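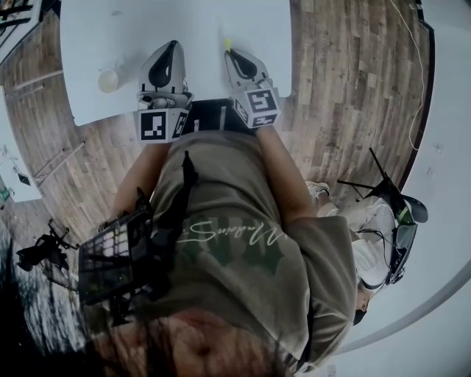
**Cine Sartori, sala 2. Revisión previa a la temporada de comedias**
1 de octubre de 2022

Se revisa con la sala vacía y las luces encendidas, dos condiciones que al público no le tocan nunca. Lo marcado está conforme; lo demás lleva comentario.

## Accesos y evacuación

- [x] Salidas de emergencia despejadas
- [x] Barras antipánico
- [ ] Luces de peldaño. Fila F apagada. Es la fila por la que sale todo el mundo en cuanto el protagonista se pone sentimental, hacia el minuto noventa. Cambiar antes del estreno.
- [ ] Cartel de aforo. Dice 239 y hay 239 butacas, pero una no tiene asiento. Reponer el asiento o corregir el cartel, a elección de la gerencia.

## Cabina

- [x] Extintor de CO2, precinto intacto
- [x] Ventilación del proyector
- [ ] Lámpara. El contador marca 3.000 horas y el fabricante recomienda cambiarla mucho antes. En la última comedia de Nuvero, la boda en la playa parecía un velatorio. El guion ayudaba, pero la lámpara puso de su parte.
- [ ] Cableado del procesador de sonido. Cinta americana sobre cinta americana. Ya figuraba en la revisión de marzo con la nota «provisional».

## Pantalla y sonido

- [x] Anclajes del bastidor
- [x] Altavoces traseros, fijación
- [ ] Altavoz central. Vibra con las voces graves. Se probó con el tráiler de Todby, que tiene un narrador gravísimo y ni un solo chiste. Apretar la rejilla.
- [ ] Telón motorizado. Se detiene a medio camino y vuelve a arrancar, con mejor sentido del ritmo que varias películas del programa. Avisar a Clivent; el final de carrera está en garantía.

## Vestíbulo

- [x] Suelo antideslizante en la entrada
- [x] Botiquín completo
- [ ] Figura de cartón de la comedia anterior. Tapa la señal del extintor. La actriz apenas tenía cuatro frases en la película y aquí ocupa metro y medio de pasillo. Retirar.
- [ ] Máquina de palomitas. Termostato correcto, cable pelado junto al enchufe. Fuera de servicio hasta que se cambie.

## Resultado

Apta con reservas. La lámpara, la fila F y el cable de las palomitas, antes de abrir. El resto, en quince días. La butaca sin asiento no se vende, tampoco con descuento.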